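Wood and Water: Notes for Unit 4
Furniture and Materials, evening course, Pekville
February 2022

Read this before you come to the bench session. You don't need to memorize anything, but if you have the main ideas in your head you'll get far more out of handling the samples. I love this unit! Almost every odd thing a piece of furniture does over its life – the drawer that sticks, the tabletop that splits, the door that rattles in winter – goes back to what we cover here.

1. What a tree is for

A tree has to move water from the ground up to its leaves, sometimes a very long way, and it has to stand up in the wind while doing it. Wood is the answer to both problems at once. Think of a huge bundle of drinking straws, glued side by side, nearly all of them running up and down the trunk. The walls of the straws give the strength, and the hollow parts carry the water.

Once you have that bundle in mind, a lot of things make sense. Wood splits easily along the bundle and is very hard to break across it. It soaks up glue and finish fast at the cut ends, where the straws are open, and slowly on the faces. Pull on a stick lengthwise and you are pulling against every straw wall at once. Pry it apart sideways and you only have to beat the glue between them.

The natural glue is called lignin. The straw walls are mostly cellulose, with a group of related materials called hemicelluloses mixed in. When you steam a piece of wood to bend it, the heat and moisture soften the lignin enough for the fibers to slide a little past each other. Let it cool and dry in the new shape and it mostly stays there. Mostly! Always bend a bit further than you need.

2. Two kinds of water

Fresh lumber holds water in two places. Some sits in the hollow of the straw, and we call that free water. Some is held inside the walls themselves, and that is bound water.

Free water leaves first. While it goes, the wood gets lighter but hardly changes size. Then comes a point where the hollows are empty and the walls are still full, called the fiber saturation point. For most kinds of wood it falls somewhere near 30 percent moisture content. Below that, water starts coming out of the walls, the walls get thinner, and the wood shrinks.

Moisture content is worked out against the dry weight of the wood, and this trips people up every year. You weigh a sample, dry it in an oven until it stops losing weight, and weigh it again. The difference, divided by the dry weight, is your figure. Because we divide by the dry weight, a very wet board can come out above 100 percent, and there's no mistake in that.

Worked example. A sample block weighs 580 grams fresh from the log and 400 grams after the oven. It has lost 180 grams of water. Divide 180 by 400 and you get 0.45, so the moisture content was 45 percent. Try it again at home with the same dry block after it has sat on a shelf and come up to 436 grams. (You should get 9 percent, a perfectly good number for a board going into indoor furniture.)

3. Shrinking is not even

If wood shrank the same amount in every direction, our lives would be very dull. It doesn't. There are three directions to keep straight:

Along the length of the trunk. Movement here is so small that in ordinary furniture we ignore it.

From the center of the trunk out toward the bark, across the rings. We call this radial. Movement is moderate.

Around the trunk, following the curve of the rings. We call this tangential. Movement is often close to twice the radial figure.

That difference between the last two explains nearly every warped board you will ever meet. Picture a wide plank sliced from the side of a log. The rings show on its end as shallow arcs. As it dries, the arcs try to straighten out, and the board cups away from the heart of the tree. A plank cut so the rings stand straight up through its thickness stays much flatter. It is also narrower and costs more, as there are fewer of them in a log.

Draw this. Please do! Take a sheet of paper, draw a circle with rings in it, mark five or six boards at different places, and then sketch what happens to each one as it dries. Győző Bodnár, who taught this unit before me, used to have the class do it on the floor with chalk, and I have never found a better way.

4. Wood never stops

Drying a board once does not finish the matter. Wood trades moisture with the air for as long as it exists. Leave it in damp air and it takes water up, leave it in dry air and it gives water off, until it reaches a balance with the room. The balance point is the equilibrium moisture content, or EMC on the blackboard.

A heated house in winter can be surprisingly dry. The same house in a muggy summer may be much damper, and the furniture follows along behind with a delay of days or weeks. Finish slows this down but doesn't stop it. Oil slows it a little, a film finish such as varnish slows it a good deal more. If you finish only the top of a table, the two faces trade moisture at different speeds, and you may have made yourself a cupped tabletop with your own hands.

Old cabinetmakers understood all this without any of our words for it. Look at a frame and panel door. The panel sits in a groove with room to spare and no glue, free to grow and shrink, while the narrow frame around it holds the outside size of the door nearly steady. It's a wonderful piece of thinking and it is hundreds of years old.

5. Wide boards and how to get them

A tabletop is nearly always wider than the planks you can buy, so we join strips edge to edge. Modern wood glue on a clean, straight long-grain joint is usually stronger than the wood beside it. If you break one on purpose (we will!), the split commonly runs off into the wood.

Some makers flip every other strip so the ring arcs alternate up and down. The panel then tends toward a gentle ripple in place of one big cup. Others put the best face up on every strip and trust the battens underneath to hold things flat. Rodrigo Lorente is firmly in the second camp and will tell you so at the bench session. I go back and forth, depending on the wood.
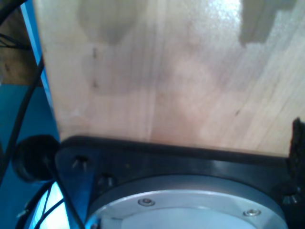 Color and grain are what sell a joined panel to the eye, and it pays to lay the strips out and shuffle them for a good while before any glue comes out. Look in raking light and from several sides. On pale, smooth, unpainted wood the grain can be so fine that you hardly notice it, and a strong reflection will wash a whole corner nearly to white, the way it has in the upper right here. The change of tone running down the middle is faint too, and it may be where strips meet. Faint is what we are after. Train yourself to look for that line on every table you sit down at, and then check the end of the board, where the rings will tell you for certain. Cafe tables are great for this, if your friends are patient.

6. Fixing a top to its base

A solid top must be held down firmly and still be allowed to move across its width. Screw it tight through a cross rail at both sides and something will give, usually with a crack along the grain. There are several good ways around it.

Slotted holes. The screw passes through a slot running across the grain of the top. A washer keeps the head from sinking in.

Wooden buttons. Small L-shaped blocks are screwed to the underside of the top, with a tongue that slides in a groove in the rail. Cheap, strong, and nice to make from scraps.

Figure-eight fasteners. One loop goes to the rail and the other to the top, and the whole thing pivots a little as the top moves.

Now a sum, to see how much room you need. Take a top 52 inches wide, and suppose the wood moves 1 percent across its width between the driest and dampest parts of the year. That gives 0.52 inches, a hair over half an inch! Fix it at the center and each side has to travel just over a quarter inch. Cut your slots with that in mind and leave a little extra.

7. Where this leaves plywood

Plywood is made of thin sheets with the grain crossed from one layer to the next. Each layer wants to move across its grain, and its neighbors, lying the other way, won't let it. The panel stays close to one size in both directions. You can glue plywood into a frame, or screw it down tight, with no slots at all. The price you pay is at the edge, where the layers show, and in the face sheet, which may be so thin that one careless pass with a sander goes right through it. We come back to this in Unit 5.

Before the bench session

Find one piece of solid wood furniture at home and work out which way it will move. Write down how the maker allowed for it, or didn't.

Look at the end of any board you can get hold of and sketch the rings. Mark which face you expect to go hollow.

Do the second half of the weighing sum in section 2 and bring your working.

Bring a pencil, a ruler and a scrap of wood you don't mind breaking. Hand planes and glue will be at the benches.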